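工单:库存同步后商品主图错位、部分详情页空白
状态:处理中 → 待观察
优先级:高
系统:Zunda 商城后台 + Arnton 仓储接口
提交日期:2023年12月15日

问题描述

早上开店后客服连着收到投诉,说点进餐具分类看到的图和标题对不上。标题是汤碗,图是刀叉。标题是桌布,图是空白。后台看库存数正常,价格正常,就是图乱。昨晚跑过一次全量同步,Arnton 那边推过来的,3,134 条商品记录,日志显示全部成功,没有报错。

先说结论免得后面的人从头翻:不是图片丢了,文件都在。是图片和商品的对应关系被写错了。原因见下面。

影响范围

餐具、桌布、厨房小件三个分类。家具和灯具没事。二手专区也有,但那边情况不太一样,后面单独写。
手机端和网页端都有。小程序缓存时间长,有的客人看到的还是旧图,所以投诉里说法对不上,有人说好了有人说没好,别被带偏。

排查过程

第一步,清缓存。没用。清完更糟,原来有旧图顶着的也变空白了。在确认源头之前请不要再清缓存!!

第二步,查图片服务器。随便挑几个空白的商品,直接拼图片地址访问,能打开。文件大小正常。权限正常。排除。

第三步,对数据库。商品表里的图片编号字段,同步前是八位,前面补零。同步后变成没有补零的了。00041877 变成 41877。前台模板按八位去取,取不到就空白。这个解释了空白,解释不了错位。

第四步,看错位的那批。发现全是 Kopecký 供应商的货。这家的商品名带特殊字符(最后那个 ý),导出文件编码不是 UTF-8,解析的时候那一格被吃掉一个分隔符,后面的列整体往左挪一位。图片编号那一列读到的是排序号,排序号又刚好是别的商品的图片编号。所以有图,但是是别人的图。

第五步,找为什么以前没事。以前是 Arnton 推增量,Kopecký 的老商品很久没动过,不会进增量。昨晚是第一次全量,全部带出来了。换句话说这个坑一直在那儿。

第六步,为什么日志显示成功。接口只校验行数和必填字段,图片编号不为空就算过。错的值也是值。已提需求,见最后。

临时处理

1. 停掉 Arnton 的定时任务。注意有两个,一个在后台“任务计划”里,一个是服务器上的 cron,只停一个没用,我第一次就漏了cron那个,跑了一轮又覆盖回去,白干。
2. 从昨晚的备份里单独恢复图片关联表,不要恢复整库!整库恢复会丢今天的订单。
3. 图片编号补零,脚本在共享目录 fix 文件夹下。先带 dry 参数跑一遍,看输出再正式跑。
4. 恢复后重建索引。批次大小设 400,再大数据库会锁,前台会卡。
5. 最后才清缓存,按分类清,别点“全部清除”。

跑完以后餐具和桌布恢复正常,抽查没有再发现错位。厨房小件还有零星空白,是没做过图的新品,本来就没有图,跟这次无关。

二手专区

这块单独讲。二手商品一物一图,图是收货登记时拍的,走 Clitama 上传工具,不走 Arnton,按理说不该受影响。但是前台还是有投诉,说同一个商品刷新两次图不一样。

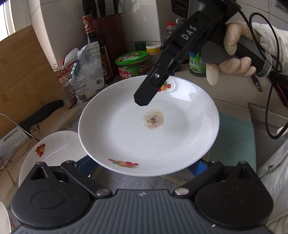
图片编号的生成规则两边不一样,Clitama 用上传时间加流水号,商城这边用八位数字,中间靠一张映射表转。补零脚本跑的时候把映射表也一起补了(脚本写得太宽,匹配的是字段名,没限定表名),结果二手那边一部分记录同时对上两张图,前台随机取一张。已回滚映射表,回滚后逐条打开确认。确认方法:不要只看缩略图,点开原图,和登记备注对特征。比如边上印着水果、盘面有一块褐色污渍的那只白盘子,污渍和花样都能对上备注,就算对应正确。全新商品长得一样,看图看不出错没错,二手的反而好认。备注写得太简单的(只写“盘子,白”的)对不了,只能查上传流水。

另外发现一个老问题,顺手记一下:Clitama 断网重传会生成重复记录,两条记录同一张图,流水号不同。这次没处理,量不大,等映射表稳定了再说。不要手工删,删了会把图片文件也带走。

客服口径

请统一回复:“商品图片显示异常已修复,如仍看到旧图请退出小程序重新进入。下单以标题和规格为准。”
已下单的客人如果说买错了,走正常退换,运费我们出,理由选“页面信息有误”。别选“客户原因”,选了系统会自动扣客人运费,上午已经有选错的,麻烦查一下改回来。

补充记录

- 供应商那边已发邮件,要求导出统一用 UTF-8。回复说可以,但要到一月份他们换新系统才行。在那之前我们自己转码。
- 转码步骤加在导入之前,已上线测试环境。用昨晚那份原始文件重放了 3 次,列没有再错位,结果一致。
- 正式环境还没上。等晚上单少的时候。
- 测试环境的图片地址指向正式图片服务器,只读,放心测。
- 搜索结果页的图比详情页更新慢,索引重建要排队。看到搜索页还是旧图先等一等,别又去手动触发,队列会越排越长。
- 有同事问为什么导出来的 Excel 里编号又没有零了。Excel 打开自动去掉的,数据库里是对的。用文本格式导入那一列。千万别把 Excel 存完再传回去。
- 营销邮件里引用的主图是发信时生成的静态图,已经发出去的改不了。今天下午那封先压着,等我这边放行。

待办

[ ] 正式环境上转码
[ ] 接口校验加一条:图片编号必须是八位数字,不符合整批拒绝并告警
[ ] 校验再加一条:同一图片编号被多个商品引用时告警(套装除外,套装共用主图是正常的)
[ ] 补零脚本限定表名,旧版本从共享目录删掉
[ ] 两个定时任务合并成一个,保留后台那个
[ ] Clitama 重复记录清理,另开工单
[x] 恢复图片关联表
[x] 映射表回滚
[x] 客服口径已发群里

更新(傍晚)

厨房小件又报一个错位。查了,是人工改的,上午有人看到图不对自己在后台换了图,恢复以后就变成改过的那张盖在上面。已改回。请大家今天不要手动改任何商品主图,看到问题贴商品编号在本工单下面,我来统一改。截图没有编号的没法查。

更新(晚)

转码已上正式。手动跑了一次小批量,只跑 Kopecký,正常。后台定时任务先不开,明天上午看过日志再开。cron 那个已经注释掉,不要再打开。
营销邮件可以发了,发之前自己点一遍里面的链接。
工单先不关,转待观察。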